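Hi Leokadia,

You asked for something short and readable this time, so I'm skipping the template and just telling you how the child seat checks are going. (The spreadsheet is attached for Edby's people, who I know like a spreadsheet!)

We've now looked over 160 seats, mostly at the Saturday clinics in the Kedden parking lot. Of those, 47 were past the expiration date molded into the shell, and most of the parents had no idea a car seat even had one. I didn't either until I had my second kid, so I try not to look shocked. Zuzanna has gotten very quick at finding the date. It's usually underneath or on the back, and on some models you have to peel the cover halfway off to get to it.

The bigger headache is loose installation. People buckle the seat in, give it a tug at the top, and it feels fine, but you have to tug at the belt path, and that's where it slides. Sławomir now does the tug with the parent's hand on the seat instead of his own, and it sticks with them a lot better.

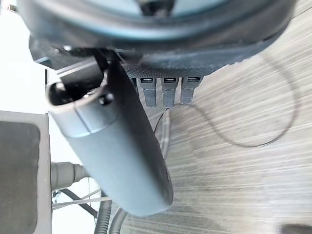 Recalls are where we're behind. Tarcísio and I planned to check every seat against the recall list on the spot, but the signal at Kedden is awful and we ended up writing model numbers on paper and calling families later. We still have 16 calls to make. Part of the trouble is how small the things you're hunting for are: a thin seam line running around a part, one little dark screw head on a big smooth grey surface, and you can look straight past either one. I'd like to buy two decent flashlights out of the supplies line, if that's okay with you.

On money, we've spent less than planned on printing and more on replacement seats. Celina would like to move 1,000 from one to the other before June. She'll send you the form, but a quick yes by email would let us order now.

Next up is Plikholm, where we've been offered the covered side of the lot. Come by if you can, mornings are best!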